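Getting Dark Clothes Through the Wash Without Fading

Sort by color first and by weight second. A heavy black sweatshirt rubs against thin shirts for the whole cycle, and the rubbing takes out as much color as the water does. Jeans go with jeans.

Turn everything inside out. Close zippers and do up hooks. Leave shirt buttons open, as closed ones pull at the stitching.

Wash cold on the shortest cycle that will do the job. Use liquid detergent, and less of it than the cap suggests. Powder does not always dissolve in cold water and leaves pale streaks on black cotton. If you already have streaks, run the load again with no detergent at all.

New dark clothes bleed. Wash them alone the first two times, or with an old white rag if you want to see how much dye is coming out. Rocío Grajales wrote in to recommend a cup of white vinegar in the first rinse. I have tried it and could not see a difference – the towels did come out softer.

Lint is mostly a sorting problem. Keep towels and fleece out of the dark load, check pockets for tissues, and clean the filter before you start.

Take the clothes out as soon as the machine stops. Creases set in quickly in a damp heap.

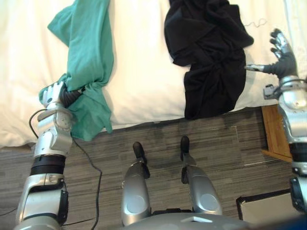 Black cotton should dry in the shade or indoors. Direct sun will turn the shoulders brown over a summer. If you use a dryer, pick low heat and take things out while the seams are still slightly damp, then smooth them by hand and hang them up.

Iron on the wrong side, or put a thin cloth between the iron and the fabric. A hot iron straight on black polyester leaves a shine that does not wash out.

Next page: collars and cuffs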